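Section 4: Setting Up a Campaign Game of Wirine

This section applies to games played as part of the Lovside campaign. For single sessions, follow the shorter set-up in Section 3.

4.1 Before the first scenario

1. Each player chooses one investigator and takes the matching starting deck. No two players may use the same investigator.
2. Record the investigator's name on the campaign sheet, together with the starting supplies printed on the reverse of the investigator card.
3. Build the doom bag according to the chosen difficulty. The contents for each level are listed on the inside cover of the campaign book.
4. Place the Lovside map within reach of all players, with the harbour side face up.
5. Read entry 129 of the campaign book aloud. Do not read any further entry until instructed to do so.

Note: Supplies are bought once only, at the start of the campaign. Unspent supply points are lost.

4.2 Preparing the encounter deck

1. Gather the encounter sets named at the head of the scenario. Each set is identified by the symbol in the lower corner of its cards.
2. Remove all cards marked "Westosura" and set them aside, face down. These form the Westosura deck and are not shuffled with the others.
3. Shuffle the remaining cards and place them beside the map.
4. Draw 10 cards from the top of the encounter deck without looking at them. Shuffle the Cabrera enemy card into these, then return them to the top of the deck.

Caution: If the Cabrera card is revealed during set-up, repeat step 4 in full. Do not simply turn the card over again.

Players may arrange the locations in any convenient layout, provided that the connecting symbols remain visible. Cards belonging to an investigator should be kept apart from the shared cards at all times.

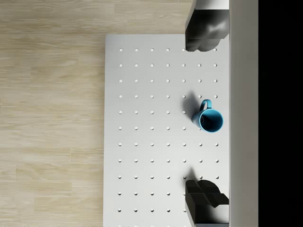
Guadalupe Nava asks whether step 4 still applies when the group has already defeated Cabrera in an earlier scenario, as her players had crossed the enemy off their sheet and were then told to shuffle it back in.

It does not. Where Cabrera is recorded as defeated, leave the card in the box and return the 10 drawn cards to the top of the deck unaltered. Where Cabrera is recorded as having escaped, carry out step 4 as written and place one additional clue on the starting location.

4.3 Resuming a saved campaign

1. Consult the campaign sheet and restore every investigator to the recorded condition, including any lasting injuries.
2. Return to the doom bag any tokens added in earlier scenarios.
3. If the group has entered the ruins, turn the Lovside map to its inland side and read entry 319. Otherwise, read entry 625.
4. Each player may now spend experience. Replaced cards are returned to the box and the deck must be brought back to its permitted size.

Note: An investigator who was eliminated may be replaced by a new one at this point. The new investigator begins with no experience and no supplies.

Caution: Entries in the campaign book are not arranged in story order. Cover the facing page when looking up an entry.

When all steps have been completed, proceed to Section 5, The Investigation Phase.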